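Block Party: What I Learned From a Board and a Pile of Little Cubes
Student project report, Proler Design Workshop
Wednesday, August 12, 2020
Print this page | E-mail this to a friend

My project was supposed to be a full tabletop sorting game, and I ended up spending most of the summer on the board and the blocks. I'm fine with that!

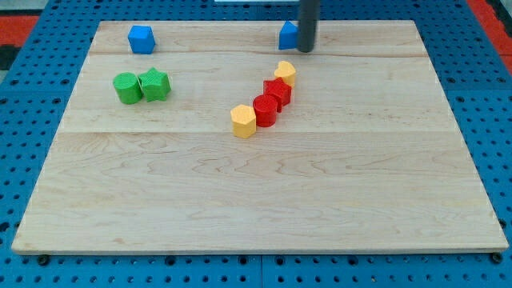
I started with the blocks because I figured they'd be the easy part. Four colors: blue, green, red and yellow, all small enough to pick up with two fingers. I drew them in an afternoon, printed the first batch overnight and then found out how fussy I am. The first ones came off the printer with corners so sharp that my little brother complained, so I went back and eased every edge a tiny bit. You can still feel the fine ridges on the sides if you run a nail over them. I tried sanding those off one red block and it went cloudy and sad, so the ridges stayed (and I like them now, they give you some grip).

The board is maple. I wanted something pale so that all four colors would show up well, and yellow was the one I worried about. On my first test board, a scrap of pine with an orange stain, the yellow blocks pretty much vanished from across the room. On the maple they're easy to spot. It's made of planks joined edge to edge, and gluing them up took me two tries. The first time I didn't put enough pressure on the middle and got a gap I could slide a business card into - out came the saw, and I started over.

I let the second glue-up sit for 28 hours, which is longer than the bottle says, but I was nervous. Then lots of sanding. The seams are faint now and the wavy grain runs right up to them, and that's my favorite part of the whole thing.

For the rules I tried two versions. In the Erkine version you sort by color against a timer. In the Trollent version the blocks get scattered over the board and you have to gather one color without bumping any of the others. I had 7 people play both. Trollent was a lot more fun to watch, and people got really quiet while they were doing it, so that's the one I'm keeping. Erkine felt like chores, to quote my aunt.

What I'd change: the blocks slide too easily on bare maple, so I want to try a different finish in November when I'm back in the shop. I'd also make a drawstring bag for them. Right now they live in a yogurt tub.

Big thanks to Sheena Halliday for the clamps and the patience.

Comments (3)

marcy_t: Love the maple! Did you oil it or leave it raw?

Vandenberghe: My kids would play the Trollent one all day. Any chance you'll post the files for the blocks?

old_sawdust: Two tries on a glue-up is nothing, keep going. Put some wax paper under it next time.

We use cookies to remember your settings. By continuing to browse, you agree to our cookie policy. OK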